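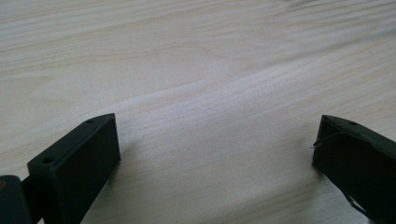 Oct 30, 2022

I have been putting off writing about the handover notes because it is a dull subject, but two people asked me about them in July and I said I would get round to it.

I run the night desk at Mirnus, in the Wolstead office. There are 32 of us in the building, though I only see a handful on a normal shift. When I took the job over from Han-gyeol Son he left me a ring binder, a list of phone numbers and a promise that I could ring him whenever I liked. I rang him a lot. He was very decent about it, but by then he had moved to Musis and had his own team to look after, so after a few weeks I began writing down everything I asked him.

That list is what became the handover notes. At first it was for me only. Who signs off overtime when the day manager is on leave. Which customer wants an email and which one wants a call. What to do when the rota shows the same person on two shifts. None of it was in the binder, which was mostly policy and an old fire plan.

Ju-won Kong joined the following spring and I gave her the list on her first night. She read it on her break and came back with questions I hadn't thought of, mainly about pay. She wanted to know when the shift allowance started, and whether swapping a shift with somebody meant losing it. I didn't know. I had been her manager for five hours and I couldn't tell her how she would be paid. I wrote to Si-eun Lim in payroll and got a proper answer the next day, and that went in as well.

Since then the rule has been that anyone who asks me a question that isn't in the notes gets to write the answer in, once we have it. I check it, but I leave their wording alone unless it's wrong. The result is a bit of a patchwork. Nkrumah writes very short entries. Ye-ji's run to half a page. I did try once to make them all match and gave up after an evening, and people said they liked being able to tell who had written what, so they knew who to go and ask.

It has grown to 50 pages, and I think that is too long. Somebody new is not going to read 50 pages in a first week. What I do now is pull out a short version, two sides of paper, with the things you need before your first shift on your own. The rest they can look up. Ye-ji So did the first draft of the short version, because she was the newest at the time and could still remember what had worried her. Most of it was small stuff. Where to park after ten. Whether you can eat at your desk. How to let someone know you're ill when there isn't anyone in the office to pick up the phone.

The part I got wrong was reviews. I assumed that if people had the notes they would need less of my time, and I let the one-to-ones slip to every other month. Nkrumah Acheampong told me, quite plainly, that he hadn't had a conversation with me about his own work since before the summer. He was right. I had been asking him about the notes and calling that a catch-up. We are back to once a month, half an hour, and the notes stay out of it unless he brings them up.

We moved the whole thing into Ki earlier this year, which is the system the day team uses for their documents. I wasn't keen. The search is better, I will say that, and it shows when an entry was last changed, so I can see what has gone stale. I went through in September and took out up to 200 lines that no longer applied, including a long section on the old door codes. I should have done it sooner.

A few things people have asked me about doing the same in their own teams:

We don't have a template. Each entry starts with the question, in the words the person used, and then the answer.

I put aside one hour a month to read through and tidy. If I'm on leave, Ju-won does it, and it counts as work time.

Nothing about individual staff goes in, good or bad. Those conversations belong somewhere else.

Han-gyeol asked for a copy of the short version for his lot at Musis. I had to take the customer names out first, and it came down to a page and a half. He says they have already crossed out the bit about parking.

Next job is the holiday rota, and I still have three people wanting the same week in December.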